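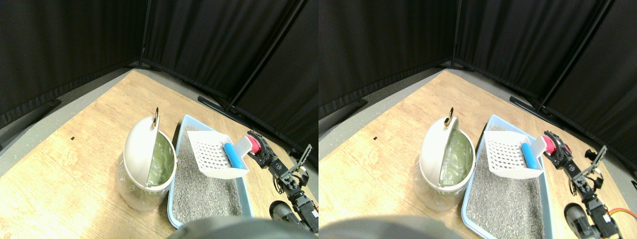 5 min read

Ticket: Giraldo Awards gallery, wrong captions on wrong celebrities
Product: Serlow Galleries
Opened by: Birthe Bjarnason, entertainment desk
Assigned to: Arnar Oddsson, site support
Priority: High (raised from Normal by the reporter, then raised again by the reporter's editor, although there is only the one level)
Opened: February 13, 2020
Status: Reopened, pending one item

Initial report (Birthe)

The best and worst dressed gallery from the Giraldos went live at 7:10 this morning. It's a countdown, 31 looks, worst to best, ranked by me with some interference from Vibeke. It is currently in no order known to science. It starts at 9, goes sensibly down to 4, then hops to 31, 30, 3, 29 and so on. Number 1 is still last, so people who skip to the end think it's fine.

Also, the captions have slid. Antigoni Xenos, in what I maintain is the gown of the decade, has the caption "We understand this was a dare." The man from Trorngate who wore the dare has "Regal, restrained, possibly the best sleeve of the night." His people have already shared it. Her people have already phoned.

Please don't just take it down. It's the most-read thing on the site and the colour pages are built around it.

Steps to reproduce

Open the gallery on anything. Scroll. Despair at the fifth slide.

Arnar, 8:05

Reproduced on desktop and on my phone. I see two separate problems, so I'm going to deal with them separately and would ask everyone to stop replying "any update?" to both.

First question for Birthe: did you type the rank into the Rank field or into the headline?

Birthe, 8:11

Both. The Rank field didn't show up in preview so I put it in the headline too. Then it showed up twice, so I took it out of the Rank field. Then I put it back in some of them.

Arnar, 8:12

Thank you for your candour.

Finding 1: the order

When the Rank field is blank on any slide, Galleries gives up on numbers and sorts the whole lot by headline, as text. As text, "9. Most Likely To Catch On A Door" comes ahead of "31. The Cape, Again", in the same way that a dictionary would put it, if dictionaries covered capes. That explains the jump from 4 to 31 and then to 3. The behaviour is documented, on a page I had to ask Unnur to find.

Fix: fill in Rank on every slide, strip the numbers from the headlines, save, rebuild. Done at 8:40. Order is now correct from 31 down to 1.

Vibeke Mikkelsen, 8:44

Order is correct in the technical sense. I'd still have had the Hastska bass player higher than 22. It was a good suit. Putting that on record.

Arnar, 8:45

On record. Not a site issue. 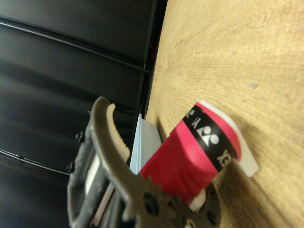 Finding 2: the captions

This took longer. The captions live in their own list and get matched to slides by position. First caption to first slide, second to second, down the line. Fine until somebody adds a thing that takes up a position but has no caption.

Last July we added a sponsor card to long galleries. It goes in as the fifth slide. In the shorter galleries it doesn't show, and we've hardly run a long one since, so it has been sitting there quietly waiting for awards season. The card swallows the fifth caption (it's hidden behind the sponsor's logo, where a rather good joke about epaulettes has spent the morning) and every celebrity after it gets the next person's line or the previous person's, depending on which end the countdown was built from. Ours was built from the wrong end.

What I tried, in order, for whoever gets this next year:

Cleared the page cache. No change.

Moved the sponsor card to the end. Captions lined up. Sponsor noticed within 3 minutes, which is faster than our own monitoring. Put it back.

Added a blank caption in the fifth position. Galleries trims blank captions on save. Of course it does.

Added a caption consisting of one full stop. Galleries accepts this. Everything lines up. There is now a single full stop under the sponsor's logo, and I'd appreciate it if we all agreed not to look at it.

Birthe, 9:52

Checked every slide. Antigoni has her own caption. The dare has been reunited with the dare. His people would like to know whether we'd consider leaving it as it was.

Vibeke, 9:54

No.

Closed by Arnar, 9:55. Resolution: workaround in place.

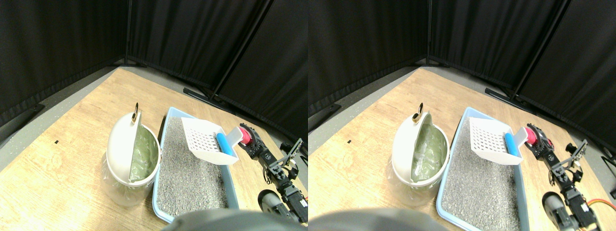 Reopened, 11:20 (Birthe)

The app still has the old captions. My mother has the app. She has rung to say she thinks I was unkind to Antigoni Xenos, whom she likes.

Arnar, 11:26

The app keeps its own copy of a gallery and only asks for a new one when the main headline changes. Captions changing underneath doesn't count as news. Could someone alter the headline? Any character will do.

Vibeke, 11:31

Headline is now "Best And Worst Dressed At The Giraldos: Every Look, Ranked". Previously it was "The Best And Worst Dressed". I want it noted that I preferred it with the article.

Arnar, 11:40

Noted. App copy refreshed on my phone. Anyone with the gallery already open needs to close it and go back in. Birthe, please tell your mother.

Unnur Kárason, 12:15

Reading along from product. I can make Galleries match captions by slide ID, and it's maybe not even a bad job, but it won't be in before the film awards. Until then the full stop stays. I've added it to the help page under "Sponsor cards", with the words "type a full stop", so at least it's official.

Remaining items

Slide ID matching: Unnur, no date yet.

Warning when Rank is blank on some slides and filled on others: Arnar, next release.

Correction line at the foot of the gallery: Birthe has written 2 versions. The one that says "an earlier version of this gallery mismatched several captions" is live. The other one names the sleeve.

Epaulettes joke: restored to slide 27. Vibeke has asked whether it can go back behind the logo.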